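Mortgage paperwork at home, quick tips

Doing this fast before work. We refinanced in February, and the kitchen drawer lost.

One folder per lender. Not one big folder. Pay stubs in front, bank statements behind, letters last. Write the loan number on the tab in pencil, they change it on you.

Keep a running sheet taped inside the cupboard door — date, who you talked to, what they promised. Mine caught an $899 fee that was supposed to be waived. 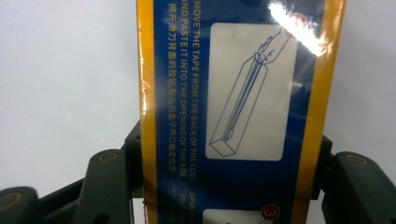
Rate quotes go on the same sheet. Ask how long the lock lasts. Ours was 30 days and we nearly missed it becuase the letter was under the toaster.

Escrow: put aside $200 extra a month if your taxes are going up. Separate account, dont touch it.

Scan everything before you mail it. Both sides. Kaiwen Feng at our credit union in Runton wanted the blank back pages too — every one.

Shred old applications. Keep the closing packet for good, somewhere dry, not the garage.

More on property tax bills when I get a minute.

Fengying Qiu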